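Bedside drawers: notes for the evening talk at Nornden, 2024-08-23

Right, hello everybody, thank you for coming out. (Wait for the chairs to stop scraping.) I'm going to talk for half an hour about the bit of furniture next to your bed, and I promise it's more fun than it sounds, or at least it was for me.

Start with the Sedero story. When I moved into the flat on Sedero Street I had a bed, a lamp and a cardboard box, and I lived out of that box for the best part of a year. Everything went in it. Glasses, plasters, a birthday card I'd forgotten to post, half a packet of mints. When Edmund Zawadzka finally made me buy a proper nightstand I tipped the whole box into the drawer and shut it, and I thought that was me being tidy!

Pause here, let them laugh if they're going to.

What I want to get across first is that a bedside drawer gets used in the dark, by someone half asleep. You don't look into it, you feel about in it. So the way you'd arrange a kitchen drawer doesn't really help. Cutlery trays are lovely but at three in the morning I can't tell one little compartment from the next, and I've had my fingers in the drawing pins to prove it.

Next slide.

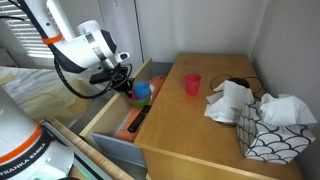
My own rule is one layer, with the thing you reach for most at the front. I used to pile everything up, and whatever I wanted was always at the bottom. Cups are the exception, I think, because they nest, so a blue one, a red one and a green one take up hardly more floor than a single cup would. And look where the remote is, lying flat in front of them where your hand lands first. I'm also very keen on the cloth. Orange is a bit loud for some people but you can spot a dark remote on it straight away, and a cloth comes out for a shake over the bin, crumbs and all. I did mine in an old pillowcase folded in half, and it's still going.

Now the top. Hanna Lis and I disagree about this, and she's sitting at the back so I'd better be fair. Hanna would have nothing up there except a lamp. I say a cup and a box of tissues have earned their place, particularly in May when my hay fever starts and I get through tissues like nobody's business. Where we do agree is used tissues (bin, please, and put the bin within arm's reach) and cables. A coil of cable on top of a nightstand will find its way under everything else. I keep mine in the drawer with a bit of ribbon round it.

If there's time, do the Krajčí lodgings bit: 12 bedrooms, all with the same little cabinet, and every guest had filled theirs differently. The man with nothing but socks. The lady with the jam.

If short of time, skip to the homework.

Homework: tonight, before you put the light out, open your drawer, close your eyes and try to find 2 things. If you can't, take everything out and put back only what you've touched this week. The rest can go in a shoebox under the bed for a month.

Tea is in the side room. Remind them to bring their cups back.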